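The man who walked 874 miles to write a cookbook

I had been on the phone with Quentin Hoarau for maybe two minutes when he put me down on the counter to go deal with an onion. I could hear it sizzling. "Sorry, sorry," he yelled from across the room, "keep talking, I'm listening!" So I kept talking, to an onion basically, and that set the tone for the rest of the afternoon.

If you don't know the name yet, Quentin is the guy behind Soup at the Next House, which came out this fall from Hirnon, a tiny press that mostly does bird guides. It's a book of soups he was fed by strangers on a very long walk – 874 miles, mostly along the coast, with a backpack, one spoon and a notebook that got rained on so often he had to dry it on other people's radiators. I've cooked nine things out of it already and my kitchen smells like leeks in a way I think may be permanent.

He never meant to write a cookbook. He'd been laid off in the winter, his lease was up in March, and he figured he'd walk until he had a better idea.

"I was a terrible cook," he told me. "I mean it, ask my sister. I could do eggs. I left home with a bag of peanuts and some very expensive socks, and the socks were the only smart thing I did."

The first soup happened on day five. He had knocked on a door in a village called Skaltorley to ask if he could fill his water bottle, and the woman who answered looked at his shoes and told him to sit down. She gave him potato and smoked fish, with the skin left on the potatoes and a big spoonful of mustard stirred in at the end.

"I asked her how she made it and she looked at me like I'd asked how to put on a hat," he said. "Then she talked for an hour. I only wrote it down to be polite! But that night I read it back and thought, well, that's a page."

It's the first recipe in the book, and it's the one I'd start with too. (Use more mustard than you think. I called my mother about this and she agrees.)

After that he got a little bolder about asking. Most people said yes. One man said no and then chased him down the road with a jar of pickled beets. The Brandão family, who get a whole chapter, put him up for a week when his knee swelled, and the grandmother made him peel garlic for his keep. Her kale soup takes most of a day and has one instruction in it that just says "go outside for a bit." I asked if his editor had tried to cut that.

"Three times," he said. "I fought for it. She really did tell me to go outside! I was hovering. You can't hover over beans."

By the time he got home he had 80 soups in the notebook, a few of them the same soup with different opinions attached. Typing them up was harder than the walking, he says. He wrote a lot of it at borrowed desks and kitchen tables, with his laptop open and the notebook propped next to it, trying to work out whether a smudge said "bay" or "boy."
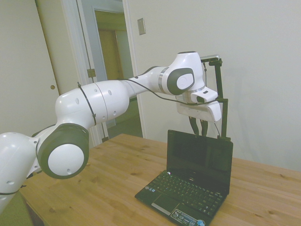

On measuring things

This is where Quentin and I got into it a little. The book hardly has any measurements. There are handfuls, there are glugs, there's one "enough salt that you worry," and I am a person who owns two sets of measuring cups. I told him it made me nervous.

He laughed at me for quite a while. "I tried it the other way," he said. "I bought a scale and weighed every carrot, and the soups got worse. They tasted like homework. The people who gave me these recipes would never recognize them." Then he softened up and admitted there's a table at the back for people like me. I had missed it completely. It's good!

We did agree on stock. He's relaxed about it and says water is fine for anything with beans or smoked meat, and that a cheese rind will cover up plenty of mistakes. He's less relaxed about bread. There was a long speech about bread, which I'll spare you, except that he thinks toasting it in the soup pot before anything else goes in is the best trick he learned on the whole trip. I tried it on Sunday night and ate the toast standing up, before there was any soup.

Who gets a copy

I wanted to know if the people in the book had seen it. He's been mailing copies out himself, with a note in each one, and the replies have started showing up. The beet man sent more beets. The woman with the mustard wrote back that he'd gotten the onions wrong.

"She's right, too," he said. "I left out that she cooks them twice. So if you're writing this up, please put that in."

Cook the onions twice, everybody. Once slowly in butter, then again with the fish.

Next spring he's off again, inland this time, starting from Gusel and heading uphill. He wants dumplings. He's already bought the socks.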